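**filent_jo:** 100 sim demos of the faucet lever task done as of last night! Wrist view only, and I love how quick it gets once your hands learn the controls.

**briggs55:** Nice, but I'd take 21 varied ones over 100 from the same start pose.

**filent_jo:** Not the same pose — I shift the start every 8 episodes. The tile grid comes in at a new angle each time.
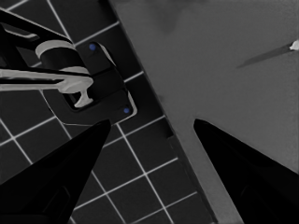
I'm keeping the fumbled approaches in too, they're great for teaching recovery!

**ukia:** Disagree on the fumbles. Mine got worse until I cut them.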